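Esberg tidy-up package, reviewed 1 May 2025

The task is picking small items off a desk and an air purifier while carrying a bucket. Grip on rigid containers is good.
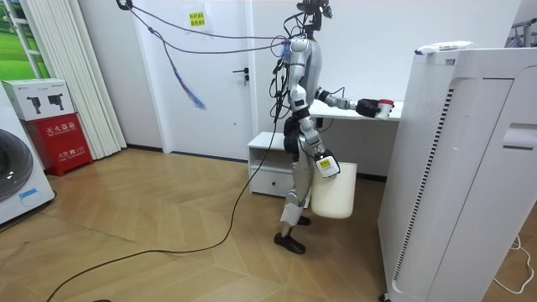 Kadri Kairys wrote in that her Flirine unit needs 11 minutes per shelf, and she would still buy it again. Mine averages 8. Thin plastic costs more time than anything else.
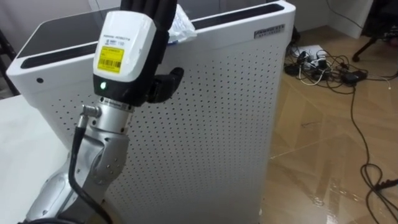
Can it run unattended? Only with the floor cleared first and someone within reach of the stop button.

Battery life is unrated, and the manual runs to 162 pages.

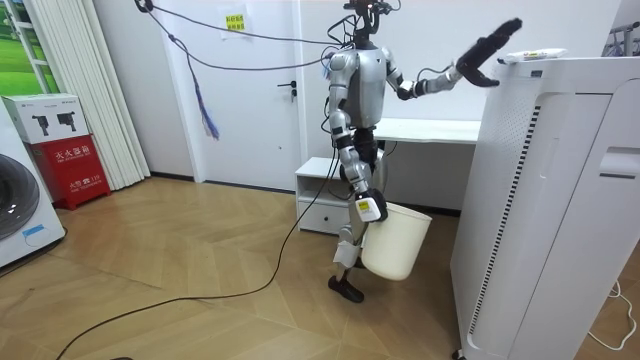

Setup took 22 of those. Chores, partly; housework, not yet.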